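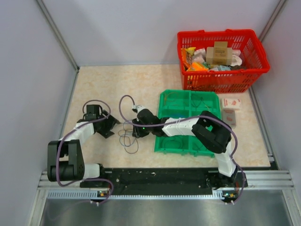 *Two arms, one rail, a green tray and a full red basket.*

**September 8, 2022**

I finally finished the house rules for our two-arm bench at Hadcombe, and I'm way more excited about a one-page document than I should be!

The old version was a pile of notes we'd collected since March. Good notes, mostly, but they disagreed with each other (one said to home both arms together, another said never do that). I read back through 1,061 log entries from our Serby project to see which rules people really used. Then I threw out the rest.

What's on the page now:

- **Cables first.** Trace each one from gripper to base before power goes on. A loop over the gripper is fine. A loop that can reach the other gripper gets re-tied.
- **Keep a gap.** Grippers stay 60 mm apart unless the task is a handover.
- **One arm homes at a time.** Left, then right.
- **Loose wire counts as a part.** If it's on the table, it goes on the setup sheet.
- **Hands stay outside the walls** while either arm has power.
- **Check the rail bolts** every 2,000 cycles.

I love the wire rule the most. Thin wire is so much fun to work with and so good at wandering under things, and writing it down makes you look at it properly.

The format is borrowed from the Dreteck checklist, with big type and a box to tick beside every line. I'm still arguing with myself over where the speed limits belong. They might get their own page, next to the stop button.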